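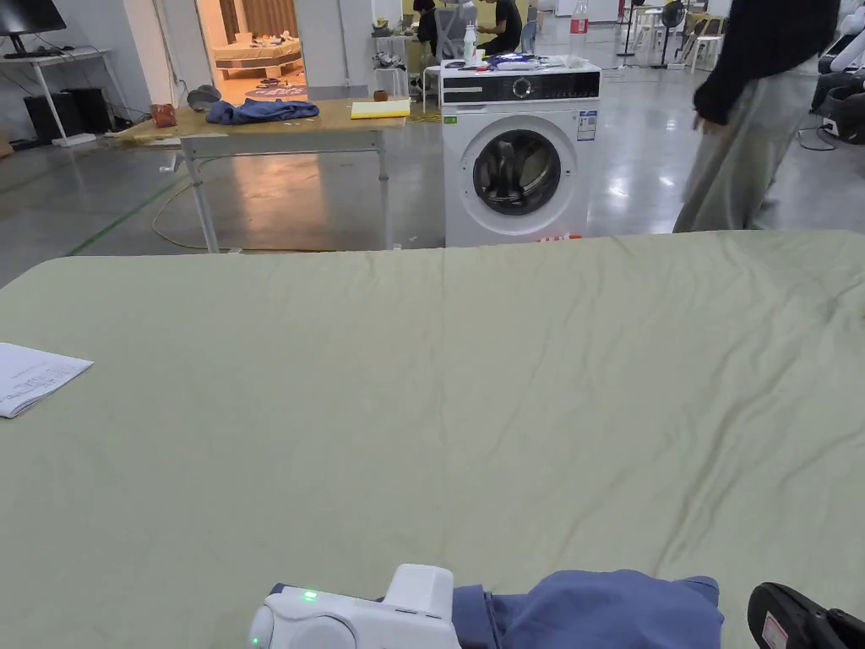

Wrinkle recovery is the ability of a textile to return to a flat state after it has been folded, creased or compressed. It depends on fiber type, yarn twist, fabric construction, finish and moisture content. The term is used in textile testing and in garment care, where it is related to, but separate from, shrinkage and drape.

Mechanism

A crease forms when fibers on the outside of a fold are stretched and those on the inside are compressed. In cotton, linen and other cellulose fibers, hydrogen bonds between neighboring chains break under this strain and form again in the new position. Water speeds up the process, so creases set while a fabric dries are harder to remove than creases made in dry cloth. Wool recovers well because its chains are coiled and cross-linked. Polyester absorbs little water and holds its shape at room temperature, but takes a lasting crease if folded while hot.

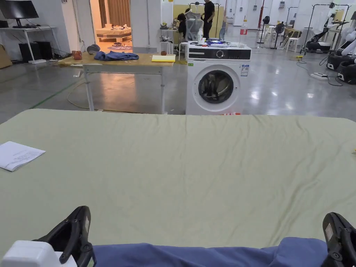 Measurement

The usual laboratory value is the recovery angle. A small strip is folded, held under a fixed load, released, and read after a set time. An angle of 180 degrees means full recovery and 0 degrees means none. Warp and weft strips are tested separately, and the two values are often added. Samples are conditioned beforehand at controlled humidity.

Recovery angle does not always predict the look of a finished garment. Åsmund Lunde compared strip results with visual grades for 2,921 laundered shirts in the Hastport study and found the weakest agreement in loosely woven cloth. Seams, plackets and collars were graded apart from the body fabric.
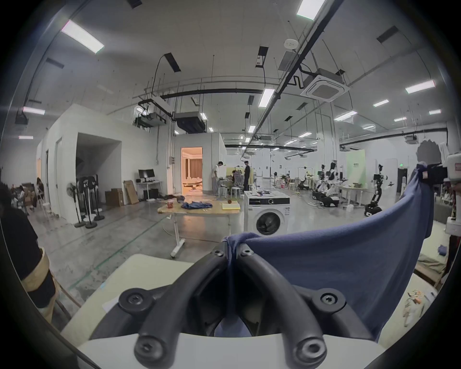 Finishes

Resin finishes link cellulose chains and limit their movement. They raise the recovery angle but lower tear strength and abrasion resistance. Softeners reduce friction between yarns and offset part of this loss.

See also: Crease retention; Durable press; Fabric hand

Last revised October 5, 2022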